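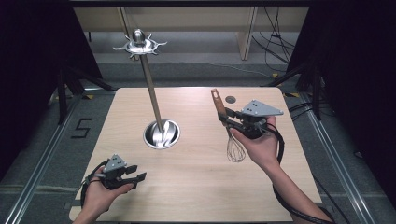
Home Kitchen Parts Support My tickets

Ticket: Flindix utensil stand, pole leaning, tools swinging and falling off hooks
May 20, 2018 - opened by Krum Babić
Status: open, waiting on part

Problem as reported

Stainless stand, round bowl-shaped base, one thin pole, crown on top with the hooks. Pole leans. Not a lot but you notice it from the doorway, and once you've noticed it that's all you see. Bought through Hostora with the Pretau tools (copper-brown handles, hanging hole in the end of each). Whisk is the worst. Hang it on any hook and the whole crown wants to creep round until the whisk is on the low side, then the next thing you hang knocks it and off it goes. Has come down on the bench a few times, once into a bowl of pancake batter. No injuries except to the batter.

Expected: pole stands up straight, crown stays put unless I turn it.
Got: lean, creep, clatter.

What I've tried so far, in order. Please read before sending me the care leaflet again.

Check the surface

First reply from support said "ensure stand is on a level surface". Fair enough. Tried kitchen bench, then the dining table, then the light wood table in the side room, the one with the dark grey metal frame. Kept it away from the little round hole near the far edge as I didn't want the base half over it. Spirit level on all three. Bench is out a hair, other two are fine. Stand leans on all of them.

Turned the base a quarter turn at a time. Lean goes round with the base. So it's the stand, not the table. Put that in bold if your system does bold.

Tighten the pole

Pole screws into the base. Hand tight it felt done, but with a tea towel round it for grip I got nearly half a turn more. Better for a day. Then back to leaning, same direction.

Took it right off and looked at the thread. Pole end looks clean. Socket in the base has a bit of a burr on one side, you can feel it with a fingernail. Wiped it out with a cotton bud, some grey muck came off, probaly polish from the factory. Back together, no change.

Rolled the pole on its own along the bench to see if it was bent. Doesn't wobble that I can see. A bit of light under it in the middle maybe?? Would not swear to it.

Tighten the knob

Round knob on top of the crown holds the crown down. Was loose, I'll admit. Nipped it up. Creep much better straight away, but now the crown is stiff and when you turn it to get at the ladle the pole turns instead and unscrews itself from the base. So that's no good. Backed it off a bit. There's a spot in the middle where it sort of behaves but it won't hold there, loosens again after a couple of days of use.

Q for support: is there meant to be a washer between crown and pole? Nothing in the box, nothing on the leaflet drawing, but there's a gap there that looks like it wants one.

Spread the load

Support's second reply, "distribute utensils evenly". Did it properly. Everything off, start from the bare crown, hang one tool, then one directly across from it, and so on. Heavy opposite heavy. Order that worked best:

- ladle first, it's the heaviest
- slotted spoon across from the ladle
- whisk next, with the masher across
- turners wherever's left

With all that on it, it stands OKAY. Still leaning but steady. Trouble is a utensil stand gets used. Take the ladle out and leave it in the pot for 20 minutes and the whole lot swings round. Can't be rehanging the kitchen every time someone makes soup.

The whisk thing

Separate issue maybe, maybe not. Hole in the whisk handle is only just big enough for the hook. You have to come at it handle end up, dead straight, or it catches on the tip and you think it's on and it isn't. And the wire part is wide, a proper balloon, so once it's hanging it takes up room either side and rubs on its neighbours. Leave a free hook each side if you can. I can't, not with the full set.

Tried a loop of kitchen string through the hole, loop over the hook. Works. Looks terrible. Also it hangs lower and tangles with the turners so you win one, lose one.

Is the hole on the other Pretau handles the same size? Masher goes on easier but that might just be me being more careful with it.

Weight in the base

Brother in law's idea. Base is a shallow bowl so he reckons tip something heavy in. Tried dry rice, then river pebbles from the pot plant (washed). Pebbles did help with the tippiness, none at all with the lean. Also they scratch, so put a bit of felt down first if you're reading this with the same problem and care about the polish. Shiny finish shows everything. Fingerprints too, vinegar and water and dry it straight off.

Pebbles out again now. Somebody kept putting teabags in with them.

Swap test

Took the base in to Nikolaidis in town, they had the same stand on display. Bloke there was good about it, let me screw their pole into my base on the counter. Leaned. My pole in their base - straight as anything. So base socket is tapped crooked. Done. Pole is fine, crown is fine (still think it wants a washer).

They don't sell the base on its own, has to come from Hostora.

What I want

Replacement base only. Please don't send a whole new stand, I don't need 2 crowns. And a washer if there is such a thing.

Reply from Hostora parts

Hi Krum, thanks for the detailed notes, the swap test is very helpful. Agree it sounds like the base. There was a run of 2000 with a socket problem and yours may be from that lot. Could you check underneath for a small stamped letter next to the centre? Base is on back order at the moment. Re washer: yes, there should be a clear nylon one under the crown, they stick to the packaging and get thrown out. Will post one today, no charge.

Update from me

Letter is a K, or an H with a scratch on it. Leaning towards K.

Washer turned up. Fitted under the crown, knob down firm, crown turns nicely and the pole stays put. No more creep with the full set on. With the ladle off it still drifts a little to the low side but slow, and nothing has come down since. Whisk is back on a hook without the string.

Lean unchanged obviously. Leave ticket open til the base comes. If it's going to be later than November just tell me and I'll get a file onto that burr and take my chances.

This site uses cookies to remember your tickets and basket. Accept Manage settings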